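The Karkirska Rules

The rulebook for household machines had 67 pages, and Renata Ziółkowski had written fourteen of them. Hers was the chapter on water. The firm Junix wanted to send its robots into bathrooms by September, and until the chapter was signed, no robot could touch a wet thing.

She worked in the flat on Karkirska Street, where the bathroom was small and the tiles were honest about their age.
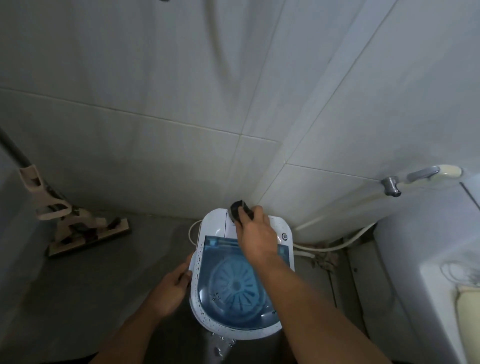 Chapter 5, one hand on the lid.

The old draft said: "The machine shall keep the floor dry." She had crossed this out already on the first evening. A robot that believes in a dry floor will stop at the first drop and call for help, and the old people in the Borkowska building had called 771 times in one winter because of such stops. She wrote instead: "The machine shall know where the water is, and where the cord is, and shall keep them apart."

Then she sat on the edge of the bed and thought about the word "apart" – how many centimeters it was, and who would measure.

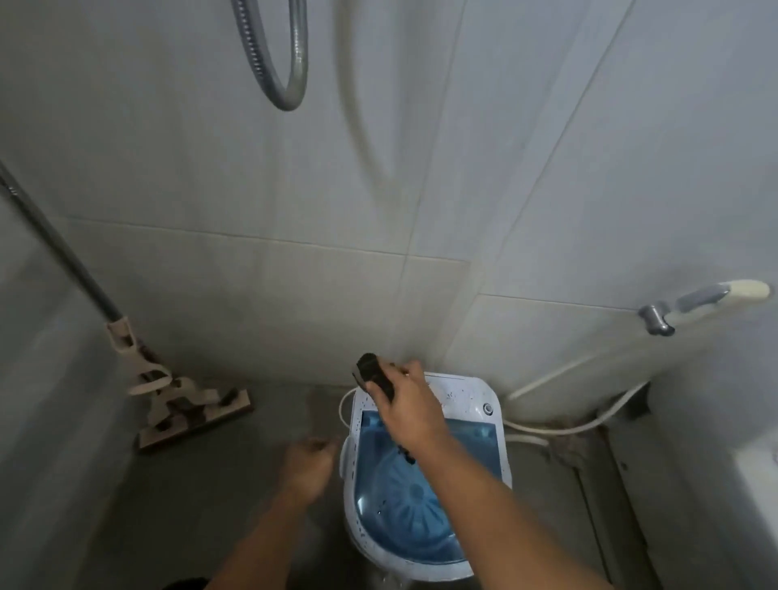 Rule 9 was the one she loved and could not finish. It said that a robot must never reach into a tub before it has made sure that nothing in there is turning. A person does this without any thought. The hand goes over the rim, the fingers close on the dark cloth, and up it comes, dripping back into the tub. How do you write this for an arm that has no fear for its fingers? She tried "wait". She tried "look, then wait". In the end she wrote "ask the motor, and do not believe it the first time", and she knew that the lawyers at Dretetti would remove the second half.

They removed it on 2019-05-10. She put it back the same night, in smaller letters.

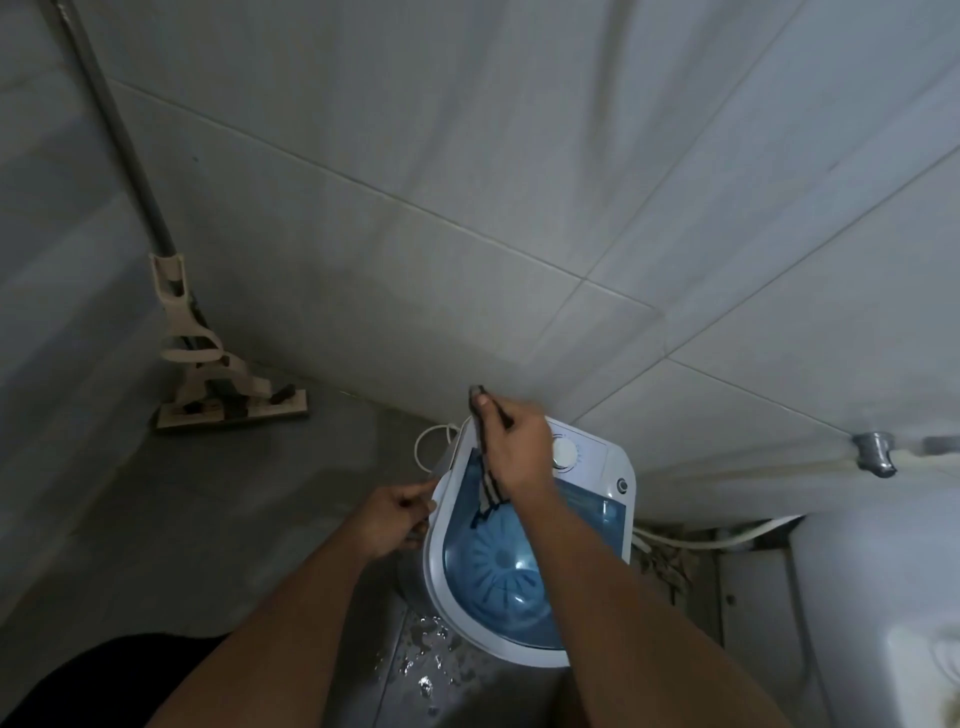

Hyun-seo Shim called in the morning and told her that a rule nobody can test is only a wish, and that she should give the robot a number of seconds or give up the sentence.

"Fourteen," said Renata.

It was quiet on the line – then came the sound of a pencil.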